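Product Review: Rolteo Bench Simulation Software (Maton)
Tuesday, January 7, 2020

Brulwood licensed Rolteo to plan the introduction of a robotic arm at its toy and model returns bench. The license covers 3 workstations. Staff who sort returns by hand were asked to use the software before any change was made to their duties.

Installation was simple, and the written guide is clear. Tài Khổng and Thoa Kiều, both of the returns section, built their first bench layout without outside help. Our parts library of 700 items loaded correctly, apart from 191 entries that had to be renamed.

The principal benefit has been to consultation. Sorters could point to a reach or a handover on the screen and object to it, and two layouts were withdrawn as a result. Under the present plan, the arm will take over repetitive picking, while inspection and repair will remain with staff. Job grades are unchanged, but shift patterns are still under discussion.

Rolteo is weaker on soft packaging, and its reports assume an engineering background. Supervisors will need training in how to read them.

Recommended for sites that intend to involve bench staff from the start.

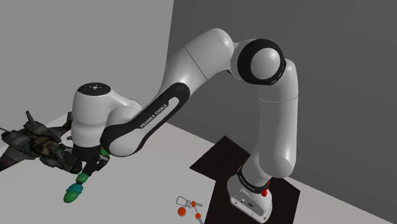

Reviewed by Châu Lý

Rolteo bench view, with the arm over the model jet and a green piece with a teal-blue band at the gripper.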